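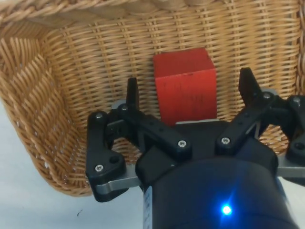
A reader wrote in to ask whether wicker is any good for toy blocks, as her last basket shed bits all over the carpet. Mine doesn't, much. I paid 23 pounds for it at a shop in Gedville and it has a tight weave with a thick twisted rim, so there's something to get hold of when you carry it upstairs.

The red cube is one of the old wooden ones. The edges have worn round and there are scribbles on the front. I tried a damp cloth and then left it alone – the paint is uneven enough already.

I do the basket in March. Blocks out, basket upside down over the bath, a stiff brush along the weave, then a day by the back door. I wouldn't soak it. The one I had in Strickland got soaked and the bottom went out of shape.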